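Slide 4, keeping the fingers happy

Right, so this is the bit I get asked about most. Our towel cell at Drendum has one gripper with two fingers, and both wear blue covers over the tips. I change the pair every 500 folds, whether they look tired or not — I left them on until 1,101 once and regretted it.

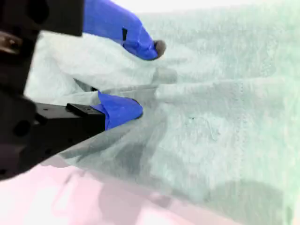 Before the new covers go on I wipe down the bare ends and pick off any lint, terry is terrible for it. Then nip up the screws by hand, close the gripper slowly and run 2 test folds. (Pause, ask who uses Cevix wipes.) If a cover creeps, take it off and start again. Next slide, spares drawer.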